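Saturday, Brusholm bench

Comparing the two wrist cameras on the dry noodle job, plate to scale. Same black fingers on both wrists, same controller build as last week. Bortolotti controller on the left arm, Cekton on the right. I want to know which view is more use for a pick where the target is thin, see-through and has no proper edge.

Left wrist

Cleaner view. The fingers sit low and in the middle and leave most of the counter free. With the jaws nearly shut I can still see the gap, which helps when checking zero. The clear strands over on the left show up well where there is something black under them and badly against the grey stone.

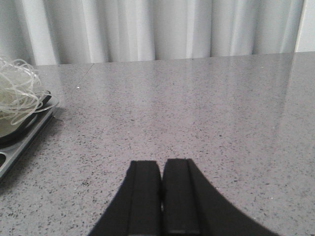 Drarnden wrote back at lunch that we should stop judging the camera on the noodles alone and log the jaw gap as well, as their fingers read closed with a whole strand still between them. Fair point. Added gap to the log from run 11 onwards. Earlier runs don't have it and I am not redoing them.

Right wrist

More in the way. The cable loops right over the fingers and there is a big blurred white patch bottom left that takes out a good part of that corner. The plate is only partly in view on the right when the fingers point at the back of the counter. Exposure locked at the same value as the left. The depth estimate on the pile jumps about whenever the cable moves. Try clipping the cable further back along the wrist before blaming the software.

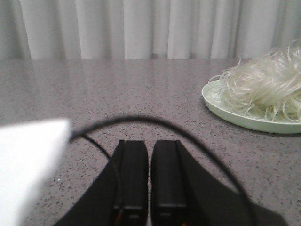

Zero and force check

Did this on both arms with the jaws nearly closed and nothing in them. Raw count on the left was 1477 at rest, and it came back to the same figure after each homing. Right arm not so steady, numbers in the log. The shine on the counter bothers the left camera more than I expected. The pale patch on the right-hand side wipes out the speckle, and the tracker relies on the speckle.
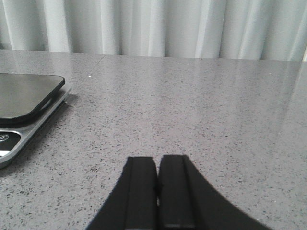
Dropping the exposure one step brought some features back but made the black fingers merge into one shape, so the gap reading went. Put it back where it was. A matt mat would sort it out, but then the bench no longer matches the one at Drarnden.

Grip force setting left at 326 on both controllers. At 249 the Cekton kept stopping early and reporting a grasp.

Side camera kept as the reference for start positions.
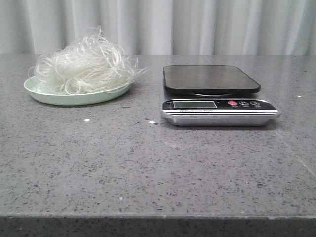 Fixed camera. Noodles on the plate, scale platform clear.

To do: clip the right cable, repeat the right wrist runs, ask Drarnden which tracker settings they use on shiny stone. Leave the left wrist camera alone for now.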